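Wiping results, second round

Since September I've been training the Predavent policy on table wiping with hand-held gripper demos only, no robot time at all. The first set had 1021 demos and the policy kept losing the cloth at the turn. 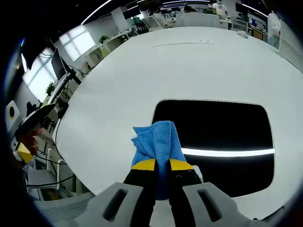 Pinch grasp on the blue waffle cloth, seen from the gripper.

I had been treating the grasp and the wipe as one skill. Splitting them helped a lot. With the labels redone and the set grown to more than 2000, failed turns went from 24 to 13 on the same test list — still too many, but the cloth mostly stays put now.

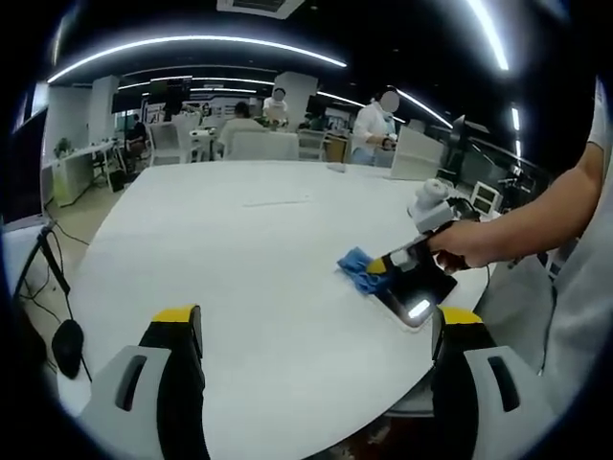
A second gripper pressing the cloth to the table.

The pressing phase is the weak bit. We get no force reading, so the policy guesses it from how the cloth creases. Khasawneh loss made no difference. Next I'll try the Grinetti sampler on the Didville split.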